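Trokport two-arm table kit, review after one term with the robotics club

Posted 23 February 2025 by Melina Tsolakis

Quick one, club starts in an hour. We've had the Trokport kit since the fall and people keep asking if their school should get it. Short answer: yes if you have patience and a big table. Long answer, ok.

Setup. 2 afternoons. Manual is thin and the wiring diagram for the left arm is on the wrong page, so read ahead. Spyros Rallis did most of the bolting with the ninth graders. Calibration is the slow part, and you redo it every time somebody leans on the rail.

What we use it for: the spring challenge is "serve breakfast". Bread on a tray, placemat, plate, bowl, cutlery. Kids pick the order of moves and drive the arms by hand first, then record. Wrist camera plus one camera looking over the whole table, both come in the box. 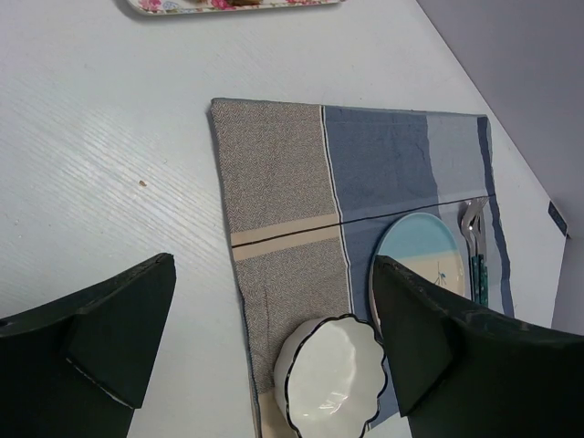
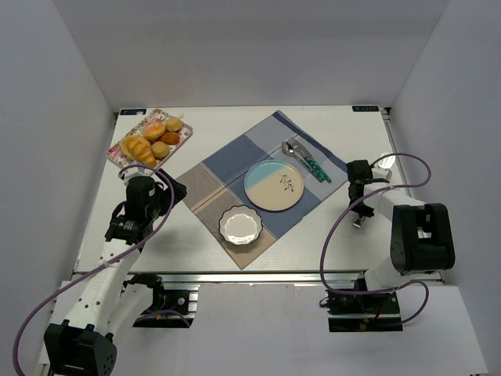

Good stuff. Grippers are tough. Soft items are fine, a bun doesnt get squashed if you turn the force down to 18 or so. Software saves every run by itself, which saved us twice when the laptop died. Gintarė (our youngest, very fussy about forks) got a clean cutlery run on her second week.

Not so good. Flat plates are a pain, the fingers want an edge to grab and there isn't much of one. Cloth creases and then the plate sits crooked and you start over. Cables need taming, buy velcro. Fan noise. Also the recording menu logs you out after 8 minutes idle, why.

Support: emailed Trokport about a dead wrist camera, got a replacement in a week. No complaints there. Spare finger pads are overpriced tho, we get ours from Hesen now and they fit ok with a bit of filing.

Compared to the Trukent kit we had before: stronger arms, much better camera view, worse manual. The Trukent one was easier for total beginers.

Would I buy again, yes. Wait for the school discount in March if you can, we didn't and paid 200 more than we had to. Will update when the kids have run the full breakfast start to finish.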